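Progress report, December
Gripper comparison for computer disassembly and rebuild
Prepared by Agathe Tessier for Régis Rolland, Clanetti

## Status

Two of the 3 candidate grippers have now been through the full set of tasks on the desktop tower. The third, the Kadeck, was delivered late and has only been bolted on and calibrated. Spending to date on fingers, adapters and spare parts is $2,129, which is inside the amount agreed for this phase.

The tasks are unchanged from the last report: memory modules, the processor, the load plate and its lever. Each gripper gets 30 attempts per task with the same arm and the same controller settings. Force limits stay where Deschamps set them.

## Processor handling

We spent most of the month on this one. The chip has to be held by its edges and set down level, and there isn't much room for fingers once the load plate is up. We dropped the padded tips we started with and went to narrower ones. The wrist camera gives the operator a usable view of the chip and the socket together, so we have stopped switching to the fixed camera for the last part of the move. 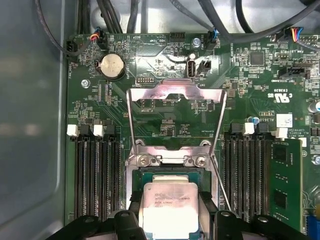

*Wrist camera view: Xeon processor between the fingers at the socket, load plate raised.*

Glare on the heat spreader is still a problem for the vision software. It sometimes loses the lower edge of the chip and reports a false angle. We tried a lower exposure, which helped with the chip but made the black memory slots hard to pick out. Moving the lamp is the next thing to try.

## Reach and clearance

The Loneo gripper is the longer of the two tested. It gets to the board without trouble, but the wrist has to come in nearly straight from above, and that limits how far it can turn before the cable pulls tight.

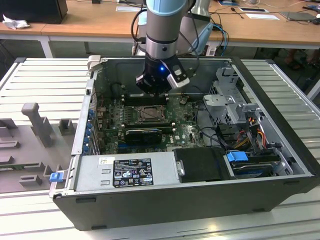 We rerouted the cable once and will do it again with a longer service loop. The arm also stopped itself twice on joint limits during moves to the far row of memory slots. Shifting the tower toward the base fixed that, and the new position is marked on the bench. Anyone repeating the earlier runs should use the marked position, as the old waypoints no longer apply.

## Memory modules

Results here are less settled than for the processor. Both grippers can hold a module well enough, and the failures come from alignment and from the latches at the ends of the slots. The drive cage stands along the right side of the case, with power wires bundled beneath it, so we keep the planned paths over the board and lift straight up before any sideways travel. This costs time on every cycle. I would still keep it for all three grippers so the figures can be compared.
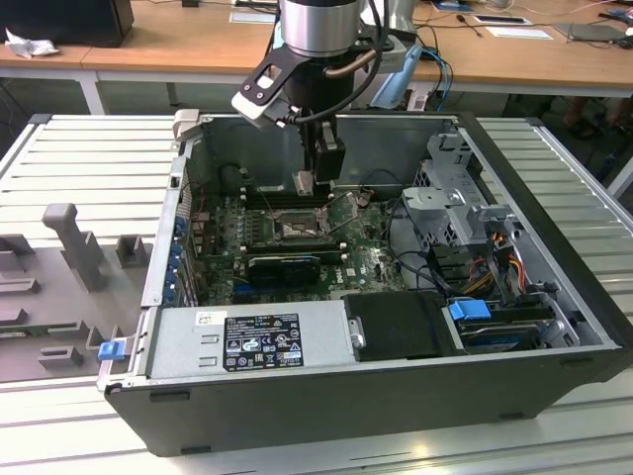 ## Next period

- Run the full task set on the Kadeck.
- Test the new lamp position.
- Fit the longer cable loop and repeat the Loneo memory runs.
- Order spare fingertips.

One decision is needed from Régis: whether the graphics card should be added as a task. It sits just below the socket and has a round cooling fan on it, so the fingers would need a grip point clear of the fan. I'd estimate 2 extra weeks if we include it.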